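Documentary Studies: Reading the Short Portrait Film
Handout for session 6
Last updated: June

Read this before the seminar and bring it with you. It covers the short documentary portrait, by which we mean a film of under forty minutes built around one person or one couple, usually made on little money and shown first at festivals. We will be watching Zatier, on the last ferry crew at Chauke, and the opening of Jonar.

1. What the form claims

Makers of portrait films tend to say the same thing in interviews: they let the subject speak. Treat this with suspicion. A subject who talks for two days and appears for 20 minutes has been spoken for by whoever chose the minutes. That is no scandal, and every edited film does it, but the claim of stepping aside is a sales line and you should mark it as one in your notes.

Zatier is a fair case. The publicity says the film has "no narrator". It has four title cards, a song over the crossing, and a cut from the ferryman's hands to his father's photograph. Somebody is telling us what to think. Ask who, and at which points.

2. The festival label

A prize changes how a film is watched. Students who are told beforehand that a short was listed for an award write longer and kinder essays about it, in my marking at least. I can't prove this and don't ask you to believe it. Try the exercise all the same: write one paragraph on Jonar before you look up where it was shown, and another afterwards. Hand in both.

Be careful too with audience figures. The Jonar press sheet gives 3,000 viewers for its first run. It doesn't say whether that means tickets, seats or clicks, and a click can last two seconds. The hall at Fluleck holds 100, so a full house there tells you something, though not very much.

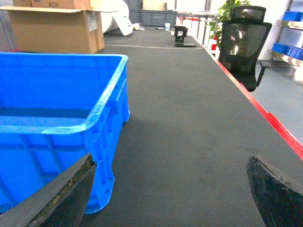
FLULECK, June – The film club's notes for its screening of Zatier run to 700 words and use "honest" five times. I have copied the opening for you because it is typical: "An honest portrait of honest work, told with honest simplicity." Nothing in that sentence could be checked against the film. Compare the second page, where the writer mentions that the engine noise drops out whenever the captain talks about money. You can go back and listen for that. You may then disagree about what it means, and you'll have something to disagree over.

Your own writing should look like the second page.

3. Interview and setting

Portrait films like to put people in places that explain them: the dancer in the studio, the baker by the oven. It is a quick way to tell us who someone is, and often a lazy one. Watch for the moment the setting stops doing this work. In Jonar it comes late, in the car park, where the singer has nothing behind her and starts to contradict what she said indoors. I think it is the best part of the film. The trailer leaves it out.

Also note who is off camera. Most of these films keep the questions out, so that answers sound like free speech. "Yes, I suppose I was lucky" is a reply to something. Try to write the missing question.

4. For the seminar

Choose one cut in Zatier and argue against it. Say what was lost.

Find one sentence in any review of either film that could be moved to a review of a different film without changing a word. Bring it.

Read the chapter on consent in the course pack. The release form printed there is two pages long and gives the subject no right to see the finished film. We'll start with that.

Essays are due by 4 p.m. on the last teaching day. Plot summary will not be marked.

Related handouts
Session 4: Voice-over and its enemies
Session 5: Family footage as evidence
Session 7: Dance on film, and who gets the close-up
Reading list: consent and release forms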